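Pine desk top, oil or hard wax?

fustton_dave
Posted 7:40 pm
I'm finishing a desk top for my daughter's room. Softwood, glued up from narrow strips, bought as a panel from the Vemik place out on the county road. She'll do homework on it and probably paint on it. I've sanded to 180 so far. Everything I read says something different about what goes on next. I have half a can of Steso hard wax oil left over from a floor and would like to use it up, but I'll buy something else if that's a bad idea.

mrs_plane
Posted 7:58 pm
Use the hard wax oil. Two thin coats, wipe off the extra after ten minutes. Water-based poly on soft pine looks like plastic and chips when something heavy gets dropped on it. Oil you can patch.

Leopold Eberhard
Posted 8:15 pm
I disagree with the above. Oil on a kid's desk is a mistake. Paint water, juice, markers. I did my son's desk in oil and had to redo the whole thing after one school year. Poly, three coats, and forget about it for a long time.

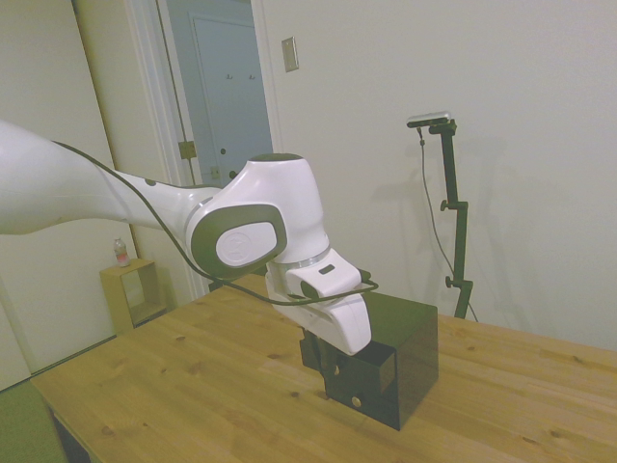 What grit should I stop at before the first coat?
Stop at 180 if you're going with oil. Going up to 400 on pine closes the surface and the oil sits on top and gets sticky. For poly, 220 is fine, and keep the 400 for a light scuff between coats.

fustton_dave
Posted 8:31 pm
OK, so I may be done sanding already. What about yellowing? She wants it to stay pale.

mrs_plane
Posted 8:44 pm
Pine goes darker whatever you do — it's the light that does it. The oils with a little white pigment slow it down some. Nakamura makes one, and I've used it on shelves. Try it on the underside first. Knots are a separate problem. They can bleed resin through a finish years later, and a thin coat of clear shellac over each one helps.

plankton9
Posted 9:02 pm
Shellac under hard wax oil won't work, the oil can't soak in there and you get a shiny patch. Under poly it's fine, as long as it's dewaxed. If you're oiling, wipe the knots with mineral spirits, let them dry, and live with it.

mrs_plane
Posted 9:10 pm
Fair point on the shiny patch. I was thinking of poly when I wrote that and should have said so.

fustton_dave
Posted 9:26 pm
Leaning toward oil now. The grain is most of what I like about pine, and I don't want to bury it under three coats of anything. 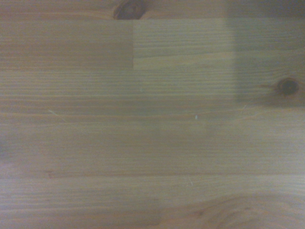
Atieno Ogola
Posted 9:41 pm
Whichever you pick, do the bottom too. I finished only the top of a pine panel once and it cupped by November, enough that a pencil rolled off. Same number of coats on both sides, and the end grain gets an extra one.

Leopold Eberhard
Posted 9:50 pm
Agree on doing both sides. Still say poly.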